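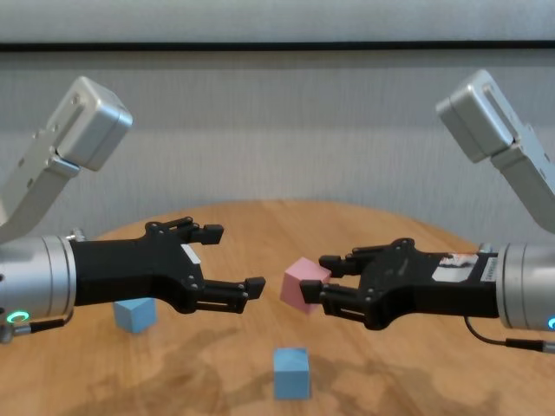 The Kundmont Student Robotics Club is looking for new members for its winter project, and we would love to hear from you! We meet two evenings a week to teach a pair of arms to work together on small tabletop jobs: picking up, handing over, stacking, putting back. It sounds easy until you try it. A pink cube held between two black fingers can be fine on one run and end up at a silly angle on the next, and then the whole group is leaning over the notebook arguing about grip force. We like those evenings best.

Tags: Open Calls, Student Projects, Robotics

Our project is called Meireles, and it is heading for the Ekton Challenge, a two-arm stacking competition for student teams. Each team gets 5 minutes on the table and can earn up to 1000 points. In November our best practice score was 87, so you can see there is plenty left for you to do!

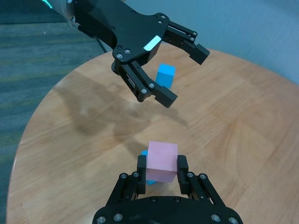 Henano Club Bulletin, No. 5

The part we are working on now is the close approach, when one gripper has a cube and the other comes in with its fingers open. The blue blocks stay on the table while the pink one gets lifted, and neither hand should bump them. We have a planner that mostly works, a pile of recordings that need sorting, and a long list of things we want to try with the wrist cameras.

We have room for people who would like to:

- write or test Python code (beginners welcome, we will sit with you)
- drive the arms by hand to record practice runs
- label and tidy up our recordings
- design finger pads and print them
- keep the team log and write for this bulletin

You need to be enrolled at Kundmont, in any subject. One of our strongest drivers studies music, and she had never touched a robot before last year. Please plan on one evening a week at least - two if you want to be on the competition team. There is a short safety session before anyone works at the table, and we run it again for every new group.

The club pays for parts and for the entry fee. We have a budget of $2000 for the season, so travel to the final is covered for the competition team too. This is an unpaid student activity, but you can ask your department whether it counts toward project credit. Several already accept it.

To apply, send a few lines to Waltraud Aigner, our faculty adviser, at the robotics office. Tell her what you study, which evenings you are free, and one thing you have built, fixed or taken apart. No resume, please! If you would like to watch a session first, say so and she will let you know when to drop in.

Posted December 22, 2020

Related calls
Judges wanted for the Ekton Challenge school round
Line follower class: spring sign-up
Henano Club Bulletin needs a copy editor
Soldering for beginners, second group

Home | Clubs | Open Calls | Bulletin | Contact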